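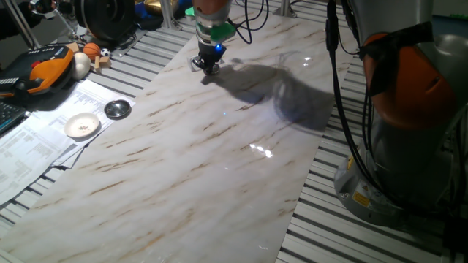

A sheet with a marble pattern, brown streaks and all.

Why is marble stripy?

Real marble starts out as limestone, which is mostly old seashells. Bury it, squash it, cook it for ages, and it turns to marble. Any mud or rust that got in is smeared into streaks called veins. Grown-ups pay extra for the dirty bits.

Marble patterns can be printed, too. Printing is quicker, and no seashells are bothered.

We use cookies (not the nice kind). OK / Settings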